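Giving up the second car

We sold the second car in April. It was a gray Avberg hatchback with a dent in the back door, and for the last year it mostly sat in the driveway. I kept saying I would write down how it went, so I'm doing it now while I still remember the details.

The numbers were simple enough. Insurance was due again, the tires were nearly done, and I was driving it six miles each way to work and almost nowhere else. The Drultside bus stops at the end of our street and lets me off a nine-minute walk from the office. I had lived here for years and had taken it twice.

The first two weeks were annoying. I missed the 7:15 bus more often than I caught it, and the one after it gets me in late. I fixed that by packing my lunch and bag the night before and putting my shoes by the front door. I also bought a better raincoat. The old one was fine for running from a parking lot to a building, but it soaked through at the shoulders if I wore it any longer than that.

Groceries took more thought. We used to go whenever we ran out of something, which meant three or four trips a week. Now we do one big trip in the remaining car and I pick up milk and bread on foot. We spend less, mostly on snacks. I had expected to save on gas and hadn't thought about the food bill at all.

Jin-sol Wang at work has been without a car for years and gave me the most useful advice, which was to keep 60 dollars a month set aside for cabs and not feel bad about spending it. I have used it for a dentist appointment, one late night, and a morning when the bus never came. Some months there is money left over and it goes in the vacation account.
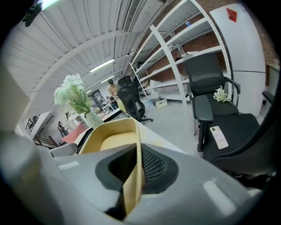 The walk at the end of the ride has been the best part. I go past the Shim bakery and a row of small yards, and by the time I sit down at my desk I'm awake. In the car I used to arrive already irritated – there is a left turn on that route that I don't miss at all.

Some things are worse. Visiting my sister in Stusia takes planning, and if my husband has the car on a Saturday, I stay home or go somewhere close. Carrying a birthday cake on a bus is not something I want to do again. I also read less than I thought I would, as the ride is bumpy and I get queasy after a page or two. I listen to the radio on my headphones or look out the window.

We agreed to try it through the winter before deciding if it was permanent. The driveway has a picnic table in it now, and my husband wants to put in a raised bed along the fence side for tomatoes.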